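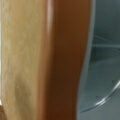
中古家具の値段は、かなりの部分が表面で決まる。脚の接合や引き出しの滑りは客が触ってみるまで分からないが、天板や側面の色は店に入った瞬間に目に入る。ところが、その表面を正しく読むのは意外に難しい。淡い黄褐色の面に縦の筋がうっすらと走り、一部だけがオリーブがかった茶色に沈んでいる。木のように見えるが、木目なのか、塗りなのか、仕上げの下に何かがしみているのか、見ただけで言い当てられる人は少ない。隣り合う縁が赤茶色で丸く回り込んでいれば、同じ材を塗り分けたのか、別の材を付けたのかという疑問も加わる。買う側はたいてい、こうした面を「傷んでいる」か「味がある」のどちらかに分けて済ませてしまう。売る側と直す側は、その間でもう少し細かい仕事をしている。

川沿いの町トリサム(Tritham)には、中古家具を扱う店と修理の工房が一本の通りに集まっている。もとは荷揚げ場に近い倉庫街で、天井が高く、床が頑丈で、家賃が安かった。家具屋に必要な条件がそろっていたわけである。今では遠方から車で来る客も多く、八月には休暇を使って食卓や棚を探す家族連れで歩道が狭くなる。

通りの中ほどにある修理工房パガーノ(Pagano)の主、ロザリオ・マンクーゾ(Rosario Mancuso)は、この仕事を始めて34年になる。持ち込まれる家具でいちばん多い相談は、今も昔も天板のしみだという。鍋の跡、花瓶の輪、インク、日焼けの境目。客は「元どおりにしてほしい」と言う。マンクーゾはまず、元とはいつのことかと尋ねる。

「買ったときの色だと答える人がいますが、買ったときの色を覚えている人はあまりいません。引き出しの奥を見せると驚きます。光の当たらなかったところは、まるで別の家具のような色をしていますから」

木の色は置かれているあいだに動く。多くの樹種は光を受けて変色し、淡い色の材は黄みを増し、濃い色の材にはかえって薄くなるものもある。上に塗られたものも変わる。古い油性のワニスは年とともに飴色を帯び、下の木が白くても全体が黄色く見える。つまり家具の色は、木の色と塗膜の色と汚れの色が重なったもので、どれか一つを動かせば全体の釣り合いが崩れる。しみを抜いたら、抜いた場所だけが新品のように明るくなって余計に目立つという失敗は、自分で手入れをする人が一度は通る道である。

表面を読む順番

パガーノでは、受け取った家具をすぐに作業台に載せない。窓際に置き、斜めから光が当たるのを待つ。真上からの照明では、浅いへこみも塗膜の浮きも見えにくい。朝のうちに一度、日が傾いてからもう一度見ると、同じ面がずいぶん違って見える。

次に拭く。ぬるま湯で固く絞った布を使い、目立たない裏側から始める。長く台所に置かれた家具なら、これだけで布が茶色くなり、しみだと思っていたものの一部が消えることもある。料理の油と埃が混ざった膜は薄く均一に付くので、塗装の色と取り違えられやすい。洗剤は薄めた中性のものを少しだけ使い、最後に必ず乾拭きする。

拭いても残った斑は、爪の先で軽くなでてみる。引っかかりがあれば表面に何かが載っているか、塗膜が傷んでいる。なめらかなら、色は塗膜の中か下にある。白く曇った輪は湿気や熱が塗膜に入ったもので、比較的浅いことが多い。黒や青みの強いしみは、木に含まれるタンニンが鉄分と水に反応してできる場合があり、これは木の中まで入っている。茶色い斑はいちばん判断に困る。油、古い塗料、節のまわりの自然な濃淡、裏から回った水。どれも似たような色になる。

溶剤で試すのはその後だ。綿棒の先にアルコールを含ませ、裏側の一点に触れる。シェラックならすぐに柔らかくなってべたつく。ラッカーはアルコールではあまり動かず、専用のシンナーで溶ける。近年のウレタン塗装はどちらにもほとんど反応しない。塗装の種類が分かれば、部分的な補修ができるか、面全体をやり直すしかないかの見当がつく。

そもそも木ではない、という場合もある。木目を印刷した紙やフィルムを貼った板は半世紀以上前から作られていて、古いものは退色や擦れ具合まで木に似てくる。見分けるには端を見る。木口に年輪が出ていれば無垢材、層になっていれば合板か突板、粒が固まったような断面なら削片板である。同じ模様が一定の間隔で繰り返されていれば、印刷と考えてよい。縁だけ別の材を回した家具も多く、そこは色が合っていないほうがむしろ普通だとマンクーゾは言う。ぶつかりやすい縁に硬い材や濃い色を持ってくるのは、昔からの実用的なやり方だった。

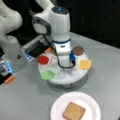
見分けがついたら、どこまで手を入れるかを決める。ここで工房と客の考えが分かれる。客は見えるものを全部消したい。工房は、消したあとに何が残るかを考える。突板の厚みは、薄いものでは紙を数枚重ねたほどしかない。前の持ち主が一度やすりをかけていれば、残りはさらに少ない。濃い斑を追いかけて削っていくうちに下地が出てしまえば、もう塗っても直らない。マンクーゾが断る仕事の多くはこれである。

「しみは残っても食卓として使えます。穴が開いたら使えません」

パガーノの料金は時間で決まる。小さな補修なら2時間分が下限で、それより短く終わっても同じ額をもらう。客にはその場で、直る見込みと直らない可能性を並べて説明する。説明を聞いて持ち帰る人もいる。拭き方とワックスの塗り方だけを教わり、代金を払わずに帰る人もいる。マンクーゾはそれを損だとは思っていないようだが、土曜に集中するのは困ると言い、相談だけなら金曜の午後に来てほしいと入口に貼り紙をしている。

色を足すという仕事

削れない面には色を足す。補色と呼ばれるこの作業を専門にしているのが、ドリン・タナセ(Dorin Tănase)だ。家具工場の塗装部門を経て独立し、今はパガーノを含むいくつかの工房から仕事を受けている。自分の作業場は通りの裏手にあり、棚には顔料の瓶が並ぶ。色の名前よりも、どの仕事で混ぜたかで覚えているらしく、瓶の札には客の苗字や家具の種類が書いてある。

タナセの仕事は、遠目で見て周囲になじませることに尽きる。顔を近づければ筆の跡は分かる。それでよいと考えている。使う人が立つ位置、座る位置から見て気にならなければ、食卓としては十分だからだ。しみが濃すぎるときは、しみそのものには触らず、まわりに少しずつ濃い筋を加えて境目をぼかす。木には初めから濃淡があるので、斑が一つだけぽつんとあるより、似た濃さの筋が何本かあるほうが目は引っかからない。

難しいのは明るい点だという。濃い部分の中に白っぽい小さな点があると、人の目は必ずそこに行く。埃なら拭けば済み、塗膜の欠けなら極細の筆で色を置けば目立たなくなる。大きな斑を直すより手間はかからず、見た目への効き方は大きい。予算の限られた客には、まず点から始めるように勧めている。

「一日置いて、また見ます。塗ったばかりのときは自分の目が信用できません。直した場所ばかり見ていますから」

光源の問題もある。作業場の照明で合わせた色が、客の家の電球の下では赤く浮くことがある。タナセは可能なら客に部屋の電球の種類を聞き、同じものを買ってきて手元のスタンドに付ける。昼は窓、夜は電球という部屋なら両方で見て、どちらにも極端に外れないところで止める。完全に合わせることは初めから狙っていない。

売る側の事情

同じ通りの中古家具店ラダデロ(Ladadero)は、常時ほぼ100点の家具を並べている。仕入れは引っ越しや遺品整理が中心で、店に出す前の手入れは拭き掃除とがたつきの修理にとどめる。数年前までは表面をきれいに磨き直してから売っていたが、やめた。磨いた家具は最初の週によく売れるものの、返品や苦情も多かった。どこに傷があるかを店が隠したように受け取られたのだという。

今は値札の裏に、分かっている範囲で表面の状態を書いている。「天板に輪じみ、乾拭き済み」「側面に濃い斑、原因不明」「縁は後から付けたもの」といった短い文である。原因不明と書くことには店の中でも反対があった。だが実際に貼ってみると、客はそこを読んで質問してくる。質問のついでに家具を裏返し、引き出しを抜き、結局は買っていく人が増えた。

一方、新しい家具を中心に売るストツカ(Stodska)は、反対側から同じ問題に触れている。同社が扱う棚や食卓には、初めから色むらをつけた仕上げのものがある。使い込んだように見える面は人気があるが、買って数か月すると、本物のしみがその上に加わる。客の問い合わせで多いのは、この斑はもともとあったのかというものだ。店では納品のときに四方から写真を撮り、控えを渡すことにした。作られた古さと実際の汚れは、売り場の担当者にも区別がつかないことがある。

自分で手を入れるなら

工房に持ち込むほどではない面を家で手入れする場合、三者の話はだいたい同じところに落ち着く。水をかけない。万能をうたう液体をいきなり表に使わない。研磨剤入りのスポンジは台所に置いておく。裏で試し、乾くまで待ち、昼と夜に見る。ワックスは少なく塗り、布を替えて拭き取る。厚く塗ったワックスは埃を抱き込み、翌年にはそれ自体が薄茶色の斑になる。

置き場所も効く。窓から直射の入るところに食卓を置くなら、卓上の敷物や花瓶はときどき動かしたほうがよい。動かさなければ、敷物の形がそのまま境目になって残る。暖房の吹き出し口のそばは塗膜が割れやすく、外壁に密着させた家具は裏に湿気がこもる。壁から手のひらの厚みほど離しておけば、裏板のかびはかなり防げる。

マンクーゾの自宅の食卓には、子どもがこぼしたインクの跡が今も残っている。直せるのかと聞くと、直せるが順番が回ってこないと答えた。工房の奥には修理待ちの椅子が積んであり、その日もタナセが午後四時に塗り見本を持ってくることになっていた。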